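Home | Food | Travel | Living | Archive

The last weavers on the mill road

By Loredana Santoro
17th September

The Zanetti mill has made towels for three generations, and for most of that time it sold them to hotels. The hotels stopped calling one after another. They wanted lighter cloth, which dries faster and costs less to wash, and the old looms could not make it at the price.

Corrado Piras took over the weaving shed in January. He had worked there as a young man, left to drive a delivery truck, and came back when the owners told him they planned to close. He asked for one year. They gave him 13 looms and a staff small enough to eat lunch at a single table.

"I didn't have a plan," he says. "I had a key and a list of people we used to sell to."

The list was not much use. Kellmont, once the largest buyer, had moved its orders overseas. Piras turned to small shops instead, places that order 125 towels at a time and pay on delivery. He sold the first batch from the back of his car.

Stripes came next. The hotels had only ever wanted plain white, but shop owners kept asking for color, and blue was what the dye room had in stock.
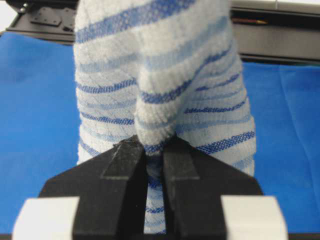
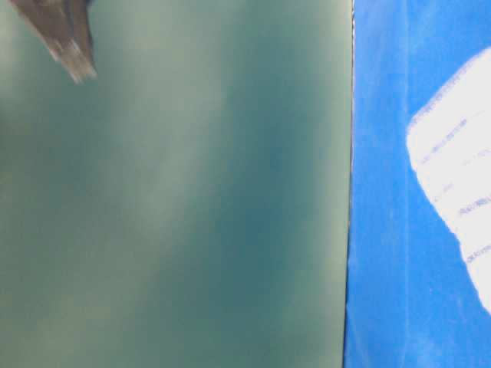 A slower kind of business

Each towel now sells for more than twice what the hotels paid. The mill makes far fewer of them. Last month it shipped 958, a number that would once have been a morning's work.

Piras says the smaller orders suit the machines. The looms break down when they are pushed, and parts are hard to find. A supplier called Dotari still carries the shuttles, but the springs have to be made by hand in the mill's own workshop.

The people who work there have mixed feelings. Wages are steady, and the shifts are shorter than they used to be. There is no overtime, though, and some families had come to depend on it. Two weavers left in the spring for jobs at a bottling plant down the valley.

The owners will decide in the winter whether to go on. Piras has an order for 144 bath towels from a shop on the coast, and he would like to have it packed before they meet. One loom is waiting on a spring — he expects it by the end of the week.

Share | 13 comments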